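Cable dress, and the rule I tape to every cell

I finally got our bin picking notes into one document this July, and I'm so pleased with it that I'm going to ramble about my favorite page. It's the one on cables! I know, I know. Everybody wants to talk about grasp planning. But if you've ever chased a sensor fault for an entire afternoon and found a chafed jacket at the end of it, you'll understand why I get excited about a good loop.

The original draft came from Marit Sjögren, back when she was at Drivside, and it had 32 rules in it. Embla Holmgren and I went through them with a red pen over a lot of coffee. Some were the same rule twice. One was about a gripper we got rid of years ago. What survived fits on two sides of paper, and the cable part goes like this:

Leave a real loop at the wrist. Turn the last joint by hand in slow mode, all the way both directions, and watch the loop the whole time. If it goes tight or snags on a joint cover, redo it.

Tie the bundle, but snug is enough. You should be able to slide the cable a little under the tie.

Check the bundle every 3000 picks. Put it in the log even when there's nothing to report (especially then, says Embla).

Then there's the bin page, which I fought for. Clamp the bin before you teach a single position. A bin that creeps a few millimeters makes the whole calibration a lie, and you'll blame the camera for it. Mark where it sits so the next person can put it back.

And please, please mix your objects! Bottles and boxes all day will teach you very little. We want something see-through, something shiny, something soft or lumpy, something with a handle that hooks onto its neighbors. Our object list at Kusau is up to 57 and I'd happily add more. Clear things are still my favorites, they're so hard.

Last one, and it's the rule I tape to every cell: pendant down, arm stopped, then hands in the bin. In that order, every time, including when you only want to nudge one little thing. Heloísa Lacerda made me say it out loud on my first day and I've made everyone say it since.

If your shop has a cable rule I've missed, send it over, I love these.
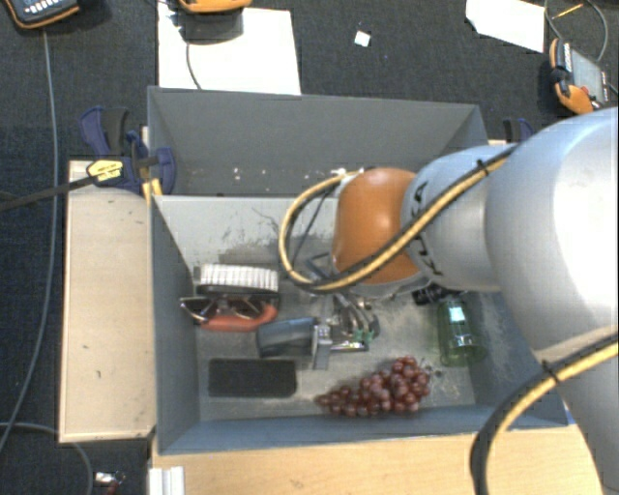 Mixed bin with grapes, sunglasses, a scrub brush and a green glass. Note the cable loop at the wrist and the clamps on the bin.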